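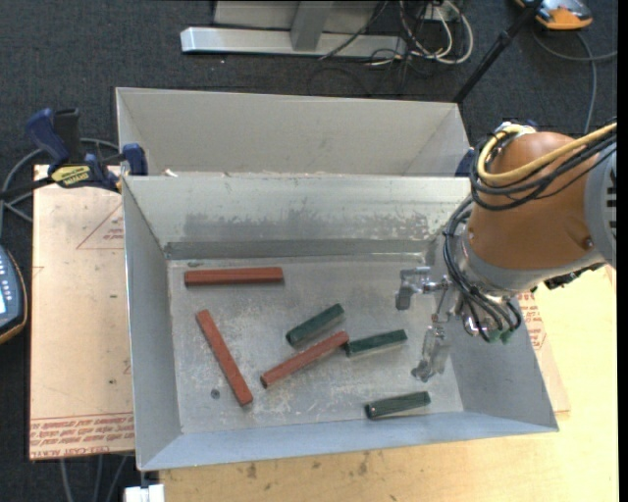
Zater Cookie Press, Two Months In

I have a complicated history with cookie presses. My mother had one, a dented aluminum thing with a screw handle, and every November it came down from the top of the closet and ruined an afternoon. She would crank, the dough would sulk, and eventually a shape that was supposed to be a wreath would land on the sheet looking like something stepped on. We ate them. We were children and they had butter in them.

So when my neighbor Rosário Cordeiro told me she had bought the Zater press and made 500 cookies with it for her niece's wedding, I was polite about it. Then she brought over a plate. They were all the same size. They had edges. I went home and ordered one.

What you get is a clear plastic barrel, a trigger handle, a box of metal disks and a booklet. The booklet has a photo of a family in matching sweaters and one page of actual instructions, which are fine as far as they go. They do not go as far as telling you which way up the disks sit. Mine went in upside down the first time, and I produced a single large cookie in the shape of a leak.

Once I had that sorted out, the thing worked. You fill the barrel, set the press flat on the sheet, squeeze once, wait a second, lift. The waiting matters. If you yank it up right away the dough comes along for the ride. The first two squeezes out of a fresh barrel are always duds, so I just scrape those off and put them back in the bowl.

Some notes on the dough, which is where most of the swearing happens.

Your butter has to be soft but not shiny. My kitchen runs cold and I leave mine out overnight. Do not chill the dough. Every other cookie I make gets a rest in the fridge, and I did it here out of habit and nearly sprained a thumb. Also, bare sheets only. No parchment, no liner, no grease. The dough needs something to grab, and on parchment it simply follows the press around the kitchen like a duckling. I have two good heavy sheets and a third with a warp in it, and the press knows the difference. On the warped one the cookies in the middle come out thin and the ones in the corners don't let go at all.

The disks are a mixed bag. The flower, the tree and the plain ridged ring are excellent and I would pay for the press with only those in the box. The snowflake is too fine for anything with an egg in it. The camel is not a camel. I have shown it to several people, and the guesses so far include a boot, a teapot and Portugal. Rui Aguiar from my old baking group says his came out perfectly, but he also says his pie crust never shrinks, so I take it under advisement.

I had an older Kostus press in the drawer, the kind with a knob you twist, so I ran a batch of the same almond dough through both. The Kostus makes slightly sharper shapes if you have the patience to turn the knob exactly the same amount every time. I have that patience for one tray. The Zater has a small click at the end of each squeeze that gives you the same amount of dough whether you are paying attention or watching TV, and by the third tray I was very much watching TV. It has two settings, thin and thick. Use thick. Thin gives you something closer to a communion wafer.

Cleaning is my real complaint. The barrel rinses out easily, but the plunger has a little groove around the rim that collects dough and holds on to it like a family secret. A toothpick gets most of it. The box says top rack of the dishwasher for everything but the disks, and I did that twice before the measuring marks on the barrel started to fade. Now I wash it by hand and resent it. The disks should be dried with a towel the minute they come out of the water. I left mine in the rack overnight and found rust freckles on the tree.

The handle is also made for a bigger hand than mine. One batch is fine. After the third I had to switch sides, and my left-handed cookies look it.

It cost me 30 dollars at Jovel, the kitchen store next to the post office, and I've seen it for a bit more online with an extra set of Easter disks I can't imagine needing. Extra barrels are sold separately. I'd like one, so I could fill the second while the first is going, but I have met myself and know I would lose it.

If you bake cookies once a year for the office, borrow one. If you're the person who gets volunteered for four dozen of something every December, buy it and hide the camel.

The dough I used for all of this was the plain butter one from the booklet, with the vanilla doubled and a good pinch of salt. Bake it until the edges just start to color. The booklet's time is too long by two minutes, at least in my oven.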